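18 May 2022
By the Katene household desk

Ornby is looking for people to take part in a tidying study in shared kitchens. We want to know how people clear a table that has filled up with everyday things - snacks, tissues, bags, boxes that belong in another room - and where they decide each item should go.
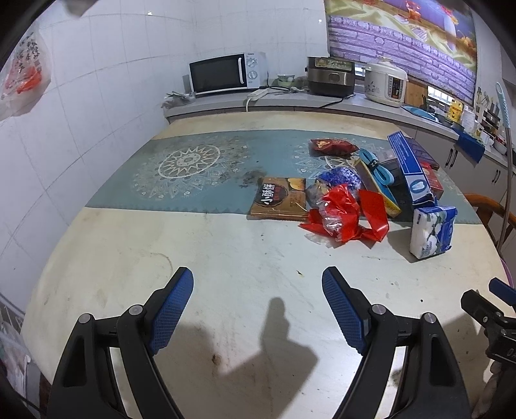 You will visit our kitchen on Dendamgate for one session of 89 minutes. You sort what is on the table, put food with food and bathroom items with bathroom items, and set aside anything you would throw out. You may use the counter. Leave the microwave where it is.

We have 20 places. You must be 18 or over and able to stand for most of the session. No cleaning experience is needed. People who took part in the December round cannot apply again.

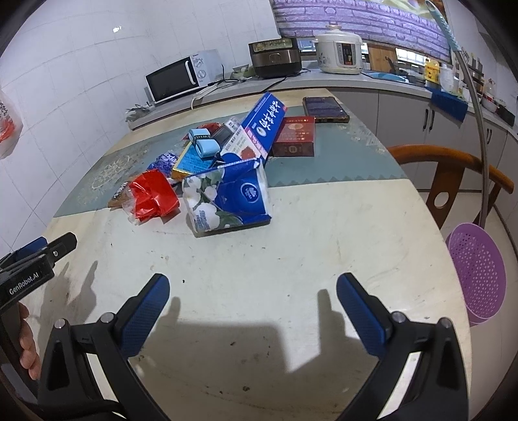
Katene household desk

Some items are small and some packets are already open, so please handle them with care. Tell us before you come if you have a food allergy. Phones and cigarettes go in a separate tray, and you do not need to sort them further.

Travel costs are paid on the day. To apply, send your name and the hours you are free to the Itix sign-up line, extension 3514. We will write back either way.

14 shares | 2 comments

Contact | Copyright Ornby 2022 | Back to top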